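Can I paint straight over silk emulsion in a narrow hallway? 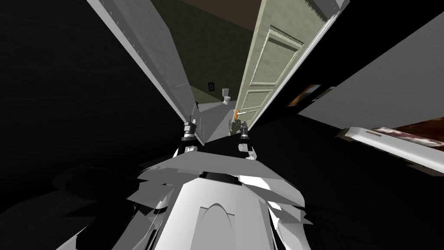
## Question

Posted by Noemi Rosenthal, 09/11/2018

I'm finally doing our hallway and I can't wait! It's light grey at the moment, an old silk finish, and I've got my heart set on a warm matt yellow. Do I need to strip it back first? The walls are sound apart from a few dents by the coat hooks.

## Answers

**Satish Salian**

Lovely choice, yellow is brilliant in a hallway! No stripping needed. Wash the walls with sugar soap, rinse, leave overnight, then give them a light sand so the new paint has something to grip. Fill the dents and spot prime them. Thin your first coat a little (check the tin) and expect to do three, yellows cover badly over grey. Do the ceiling before the walls!!

**Radoslava Ďurica**

What Satish said, but I'd put a white undercoat on first and save a coat of the dear stuff. Made a huge difference in my stairwell.

**Jalen Delacroix**

i just painted over mine, it was fine. bit peely near the door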